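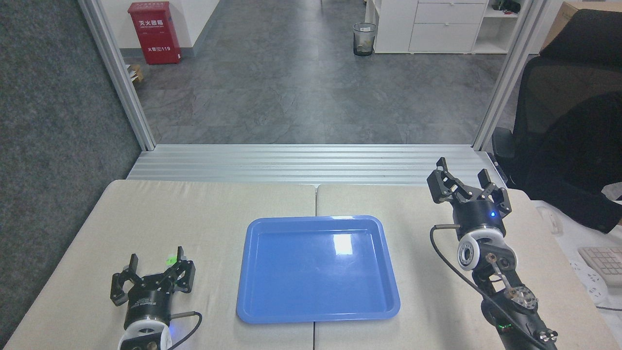
Search titles, formats, cat. no. Go

Surkent: Two-Disc Edition (Blu-ray)

Director: Ezequiel Montoya
Label: Prudlow
Running time: 109 minutes
Discs: 2
Region: B
Picture: 1080p, 1.85:1, colour
Sound: Spanish, 2.0 mono, lossless
Subtitles: English, English for the hard of hearing (both removable)
Release date: 12 September 2025

Surkent is a family adventure with a fantasy plot, shot on 35mm for cinema release and previously sold only on a single-layer DVD. That DVD was made from a standard definition tape master with the sides of the picture trimmed. The new edition comes from a scan of the original camera negative and restores the full width. Two shots in the river sequence no longer exist in the negative and have been taken from a release print. They are softer than the material on either side and carry heavier grain. They have been graded to match but not sharpened.

Disc one holds the feature. Disc two holds the supplements. The feature is encoded at a high average bit rate with no extras on the same disc apart from the trailer, which is stored in standard definition. Chapter stops fall at reel changes and at the start of each song.

Picture

The grade was supervised by Ismael Lacerda, working from a reference print held by the production company. Night scenes are darker than on the DVD. Viewers who have set their television brightness by the older disc should reset it to the standard level before playing this one. Optical effects, including all of the transformation scenes, were composited on film at the time of production and show the usual dirt and a slight change in contrast at the start and end of each shot. The worst of the dirt has been removed. The contrast shifts remain. Matte lines around the flying horse are visible and have been left alone.

Sound

The film was mixed in mono. No surround remix has been prepared. The track comes from the magnetic master, with the optical track used to cover a damaged section in reel 3. Hiss has been reduced lightly in dialogue scenes and not at all under music. The playback level is lower than that of most current releases, and the volume may need to be raised.

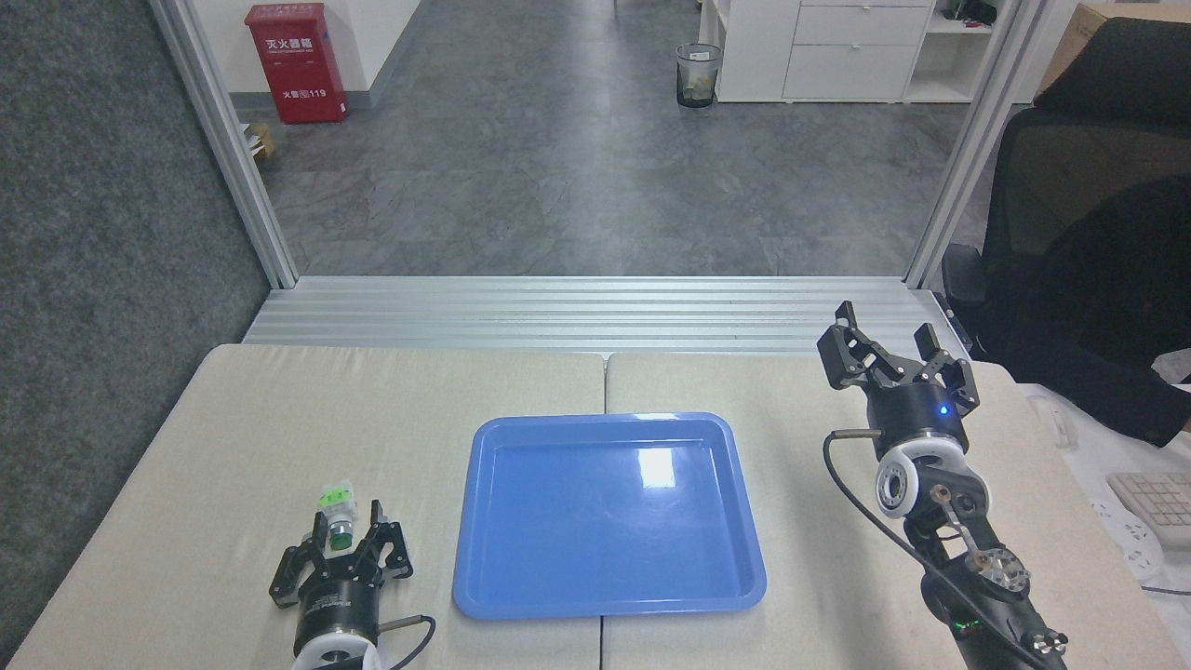 Packaging consists of a clear keep case inside a rigid card slipcase, with a stapled booklet. The slipcase has a matt finish. Earlier Prudlow titles used a gloss film that was easily scratched and difficult to read under a ceiling light. The effect is the same as the white patch of glare on the floor of the blue tray, where the light blots out whatever colour is underneath it. Matt card marks more readily with fingers but can be wiped with a dry cloth. Spine lettering is printed in white and runs top to bottom, in line with the rest of the range. The sleeve is reversible, with the original poster art on the inside.

Disc two

Making-of documentary, in Spanish with English subtitles
Interview with Ezequiel Montoya
Deleted scenes, without sound
Effects tests, with commentary by Ismael Lacerda
Stills gallery (manual advance)
Dunbar Cinema introduction, recorded in January

The deleted scenes come from a work print with grease pencil marks and splices. No sound elements were found, and the lines are given as captions from the shooting script. The captions can't be turned off. The documentary was made for television and is presented in its original 4:3 shape.

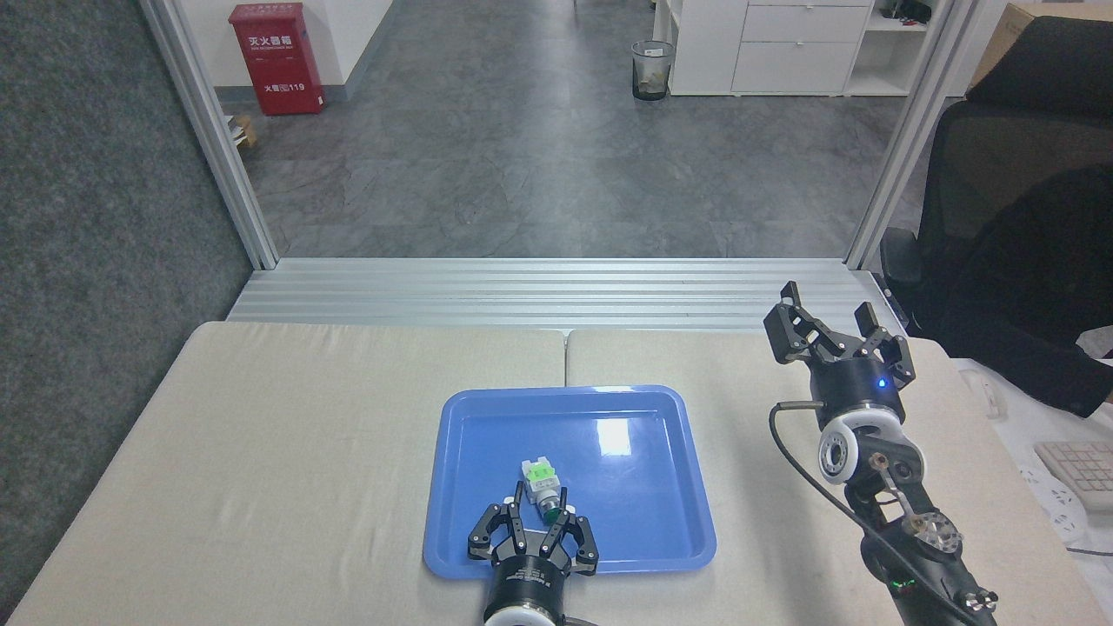 Prudlow Catalogue, Vol. 3, p. 2

Compatibility

Both discs are locked to Region B and will play on Blu-ray players sold in Australia and New Zealand. They will not play on a DVD player. Players sold in North America need to be multi-region. The supplements are encoded at 50 Hz in places, so an imported television may show a blank screen during the documentary even if the feature plays correctly. Neither disc requires an internet connection.

Players in the Atell range with old firmware may stop at the layer change in the feature. Install the current firmware from the maker's support page before returning the disc as faulty. If the fault remains, quote the code printed on the inner ring of disc one when contacting us.

Ordering

Sold as a set. Discs are not available separately. Replacement cases and booklets can be ordered as spare parts while stock lasts. Public libraries and schools should use the institutional order form, as the standard edition is licensed for home viewing only. Screening rights for Surkent are handled by the theatrical department and are not included in the price of the disc.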